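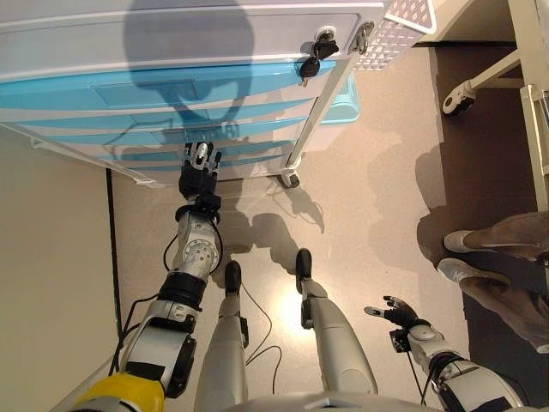

A buyer in Avram asked whether the Durnov undercounter glasswasher can run from a cold feed alone, and whether the rinse still reaches temperature between back-to-back racks at the end of a dinner service. It can, and it does, at the cost of a longer cycle. The rinse will not start until the boiler is at its set point, so a cold feed shows up as waiting time on the display. Where a hot feed is available within reach of the bar, use it.

We use cookies to remember your basket and measure visits. Accept all / Manage settings

Durnov Undercounter Glasswasher

Front-loading glasswasher for restaurant bars, hotel lounges and breakfast rooms. Single-skin door, double-skin side panels, stainless steel tank with rounded corners. Supplied with two open glass racks, one flatware insert, a fill hose and a drain hose. Detergent and rinse aid pumps are built in and adjustable from the front panel.

Dimensions and output

Height: 841 mm with feet fully lowered
Width: 574 mm
Output on hot feed, standard cycle: 36 racks per hour
Tank volume: 12 liters
Door: drop-down, counterbalanced
Drain: pumped on all current units, gravity drain to special order

The height given is the minimum. Raising the feet to clear an uneven floor adds to it, and this is the usual cause of a machine not fitting under an existing counter. Measure from the highest point of the floor to the underside of the worktop, at the front and at the back.

Cycles

There are three fixed cycles: short, standard and heavy. Short is meant for water glasses and lightly used wine glasses. Standard suits most bar work. Heavy is for cups with coffee residue and for small plates; larger dinner plates do not clear the upper wash arm and should go to a dishwasher. All three end with a fresh-water rinse. The cold final rinse for beer glasses is a separate option and has to be ordered with the machine - it cannot be fitted later, as the valve block is different.

Water quality

Hard water shortens the life of the boiler element and leaves a film on stemware. The base model has no softener. The Cloka inline softener fits beside the machine or in the next cabinet and is regenerated with tablet salt. Sites that polish wine glasses by hand may prefer a demineralizing cartridge, which removes more from the water but needs replacing more often. Do not install both on the same line.

Installation

The machine needs a standpipe, a shut-off valve within reach and a dedicated circuit. Leave a gap behind the back panel for the hoses. If the drain hose is pinched against the wall, the tank empties slowly and the controller will report a drain fault after the second attempt. The hose should rise above the tank level before it drops to the standpipe.

Wiring must be done by a licensed electrician. The element can be set to full or reduced power at the terminal block. Reduced power lowers hourly output and is intended for older buildings with limited supply.

Daily care

Drain the tank at the end of service, remove the filter and wash arms, and rinse them under the tap. Leave the door slightly open overnight. Descale when the panel shows the service light, or every three months in hard-water areas. Chlorine tablets should not be put in the tank - they pit the steel around the filter seat.

Warranty and delivery

Parts and labor are covered for two years at commercial sites. Scale damage, blocked jets and door damage are excluded. Delivery is to the ground floor, on a pallet. Gutent handles old-machine removal in its own service area; select this at checkout. Orders for the cold rinse version placed now ship in September.

Shared 12 times

Comments (3)

Hotel bar, first floor
Works as described. Standard cycle is fine for everything except lipstick, where we run heavy. The door is quieter than our last one. Manual could be clearer on how to prime the rinse aid pump.

Guest
Does the flatware insert fit in the short cycle rack? The photos in the manual show a different basket.

Bistro owner
Check your counter height. Ours was fine at the front and too low at the back, so we had to shave the batten. Good machine otherwise, glasses dry without marks once we added the softener. Four stars.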